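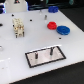
Juwita Harahap told me before I'd even got my coat off that the board is the whole contest, that I could walk past every fancy arm in the building if I wanted, but if I didn't understand the board I wouldn't understand why her students were so tired. Fair enough! So I started with the board, and I'm glad I did, because I had been picturing something with wheels and maybe a maze.

I was at the March open day for the robotics class at Tuhumury, the technical college out past the old freight yard. My nephew is thinking of applying and couldn't make it, so I went with his list of questions and ended up staying until they started stacking chairs. The project is called Dorkon. Each student team gets time on an arm and a set of small parts, and the arm has to put the parts where they belong on its own. Gears go on pegs, connectors get plugged together, that kind of thing. It sounds like a toy for a four-year-old until you watch an arm miss a peg by the width of a hair and then push, very politely, against nothing.

Ebere Tijani's team let me sit with them for most of the afternoon. They have been at it for 8 weeks and the gear is still what they argue over. Ebere wanted to grip it flat and come straight down. Adi Khoo wanted to hold it by the rim and turn it late, and I got both sides of this from two people talking at once, one in each ear. They had printed their practice runs on a long strip of paper taped along the wall (300 of them, with the bad ones marked in orange), and Adi kept walking over to it to point at one or another as if it were a family photo.

The thing I hadn't thought about is how little the arm knows. I figured it just "sees" the gear, the way I do. Adi put me straight on that. A pad on the teeth can cover up the edge the software is looking for, and a bit of glare can look like an edge when it isn't one, so the team spends a lot of its time deciding what to believe. Ebere said the worst afternoons are the ones where you fix the light and the grip goes bad, then you fix the grip and

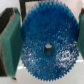
the light has changed again because somebody opened the blinds. They have a rule about the blinds now. It's written on masking tape on the window frame, and I was told off for leaning on it.

I did get to try it by hand, with a joystick thing they call the Flirna (it's homemade, and held together mostly by faith). I was terrible. You'd think a person with forty-odd years of picking things up would have an edge over a student program, but without any feeling in your fingertips you're lost. I got the gear over the peg, thought I was lined up, let go, and off it rolled. A small boy behind me laughed so hard he had to sit down. His turn was next, and he did better, so good for him.

After that there was a break with coffee and some very good coconut buns, and then we all shuffled back in.
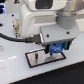 The second half of the afternoon was about scoring, and I expected to be bored by it and wasn't. The class runs its own practice contest, out of 1000 points, and Juwita set the rules so that a slow run that works beats a fast one that doesn't. Teams lose points for pushing too hard, too. I asked about connectors, which was one of my nephew's questions, and Adi had me look up at the arm for a minute before looking at the parts. There's a thick black cable going into the plate under the wrist, with a little brass-colored thumbscrew on either side of the plug, and he asked how I'd go about putting that in with one hand and my eyes half shut. I saw his point. A plug wants to go in square, and if you come at it even a bit crooked it just sits there and sulks.

So for the nephew, and for anyone else wondering about the class: no, you don't need to know how to program before you start, though Juwita would like you to be comfortable with algebra. Yes, you work in teams of 3, and you don't get to choose them. The lab is open in the evenings while the contest is on, until 8, and there's a sign-up sheet for arm time that fills up fast — Ebere's advice is to take the early slots that other people won't get out of bed for. Bring your own notebook. Bring a snack as well, since the vending machine in the hallway ate my dollar and gave me nothing.

I meant to stop in on the welding shop too and never made it. Marlene Grewal at the front desk says it'll be open at the next one, so I'll go back, and this time the nephew is coming with me.

Visits > Schools and Workshops > Tuhumury Open Day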